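Salance is my little word list for kitchen talk - 462 entries so far, all of them things people say while they cook, wash up or argue over who left the lid off. I started it in June after Usa Luangrath asked me what "to top and tail" meant and I gave her three wrong answers in a row!

## What's in it

One plain text file, tab separated. Each row has the word, a short meaning, a sample sentence and a region tag (there are 18 of those, and yes, a few overlap).

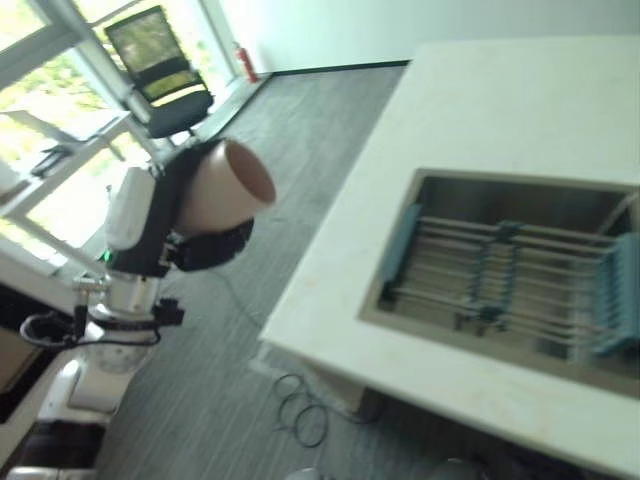 *A cup, and a sink set into a white bench*

## Using it

Open it in any spreadsheet. If accents look broken, pick UTF-8 when you import. Trí Tô wrote a small script, `sort_region.py`, that splits the file by tag, and it's way nicer than my old one.

## Known gaps

- Baking words are thin, only six so far
- "Skillet" and "frying pan" still point at each other
- "Handle" has two rows that need merging
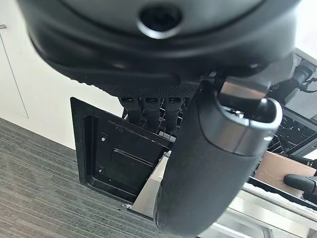
*Black handle, close up*

## Adding words

Send me a row or just an email, I'm not picky. Please write your own sample sentence - Amrit Ross found a couple copied from a cookbook and I had to pull them. Keep meanings under 200 characters.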